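Home Talks Workshops Newsletter Contact

Packing light for a long walk: speaker notes

Posted 23 Sep 2026
212 shares 4 comments

These are the notes I spoke from at the Koltotcombe walking club evening, tidied up a little for those of you who asked. I wander off my notes a good deal, so if you were there and remember something that isn't written down, you probably do remember it right.

Slide 1. Hello and thank you

Thank the club for the soup. Say that I walked the Lurkulari trail in April, end to end, 84 miles, and that I am not a fast walker or a brave one. Ask who has done an overnight walk before. (Wait for hands, people are shy at first.)

Slide 2. What I took the first time

My first long walk was years ago and I carried far too much. Two pairs of jeans, a hardback novel, a full-size bottle of shampoo, and a cast iron skillet that belonged to my grandmother and should have stayed on her stove. I mailed most of it home from the post office in Šimek on the second day, and the postage cost me 60 dollars. I still think of it as the best money I ever spent on walking. Tell the story about the clerk and the skillet if there's time — if we started late, skip it.

Slide 3. Lay it all out

A week before you go, put everything on the floor of the biggest room you have. Leave it there overnight. In the morning, walk past it with your coffee and pick up anything you feel silly about. My own pile usually shrinks by a good third, and I always put one thing back that I shouldn't (last time it was a second flashlight).

Slide 4. Food and water

The trail climbs to 1,540 feet at Ikska Pass and there is no water between the last farm and the shelter on the far side. Fill up at the farm, even if you feel fine. For food I like oatmeal, hard cheese, tortillas and those little packets of peanut butter. Somebody will ask about coffee. Yes, I bring coffee, and no, I won't be talked out of it.

Slide 5. The bag itself

You don't need a special one for a short trip. A plain school backpack will do for two nights if the shelters are open and the weather is kind. Heavy things go close to your back, rain jacket on top, snacks where you can reach them. Try it on fully loaded and go up and down the stairs until you find out what rubs. 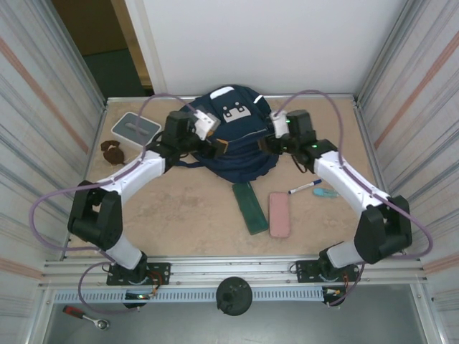 Slide 6. Feet

Spend longer here than you think, this is what people really came for. Wear the boots you already know. Two pairs of wool socks, one on and one drying. Stop at the first warm spot and put tape on it, even if your friends are getting ahead of you — they'll wait, or they'll at least be at lunch when you get there.

Slide 7. Questions

Repeat each question loudly for the back row. Remind everyone that the trail map is on the table by the door and that the spring walk sign-up sheet is next to it. Give back the borrowed clicker!

4 comments

mossyboots: Thank you for this, I was the one who asked about coffee. Do you use the instant kind or do you carry a filter?

hilltop_gran: Lovely evening. I laid my things out on the floor as you said and the dog went to sleep on them.

slowandsteady: Is the farm tap on all winter? We were thinking of going up before the snow clears.

mossyboots: Also, which tape?

Share Print Older posts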